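Gripper Trial Inspection Checklist, Simulated Cell
Kenholm Automation Assessment Unit
Form 7, two-finger grippers, wrist camera view

This checklist is to be completed for each gripper model before results are entered in the comparison register. The present sheet covers the Ristis parallel gripper as tested against the Bodetley reference model. Both were run in the simulator on the same arm and the same controller settings. Each item is marked Satisfactory, Attention or Not Assessed, with comments where the inspector considers them necessary.

Section A. Approach and clearance
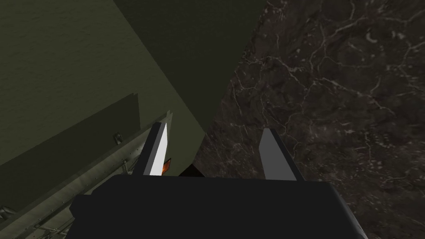 Kenholm, June

A1. Both fingers visible from the wrist camera with the gripper open: Satisfactory.

A2. Clearance between left finger and nearest fixed surface: Attention. The finger stands directly in front of the green structure, and the camera angle does not allow the gap to be judged. The simulator's distance readout is to be used for this item in all further runs.

A3. Finger outline distinguishable from background: Satisfactory, with comment. The right finger reads clearly against the dark veined stone. The gripper body is also dark, but its bevelled corner can still be made out.

A4. Small objects near the finger base: Attention. An orange object is partly hidden behind the left finger. Inspectors should not rely on the wrist view alone to confirm that the space at the base of a finger is clear.

A5. Controller stops on contact flag: Satisfactory in 23 runs. The stop threshold was left at the value set for the Bodetley model.

Section B. Camera and rendering

B1. Camera mounting offset agrees with model file: Satisfactory.

B2. Lighting consistent between grippers: Attention. The inner faces of the fingers render very bright under some approach angles. Edge detection should be repeated with the light level reduced before any score is recorded.

B3. Shadow quality: Attention. Shadow edges near the gripper are stepped, and similar stepping shows on the face of the right finger. This is a rendering setting — it is not to be logged as a fault in the gripper model.

B4. Position of long, narrow items relative to the finger gap: Satisfactory, with comment. The white bar appears between the fingers, toward the left of centre. Inspectors are to record the lateral offset before commanding closure. 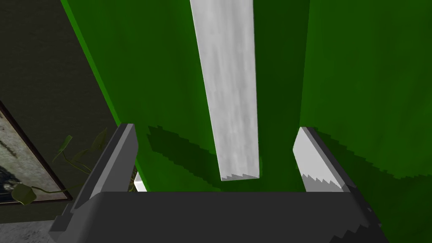 Lục asked whether item B4 should be scored at all while the shadow setting remains unresolved, given that the lower end of a bar is the part the edge detector depends on most, and suggested that the Bodetley runs be reopened on the same grounds.

The suggestion is accepted in part. B4 will stand for the Ristis gripper as a provisional entry. The Bodetley runs will be repeated only where the detector reported low confidence.

Section C. Records

C1. Run log saved under register number 989: Satisfactory.

C2. Controller version noted on sheet: Satisfactory.

C3. Second arm configuration: Not Assessed.

Items marked Attention are to be cleared or carried forward within 5 working days. The sheet remains open until A2 and B3 have been initialled.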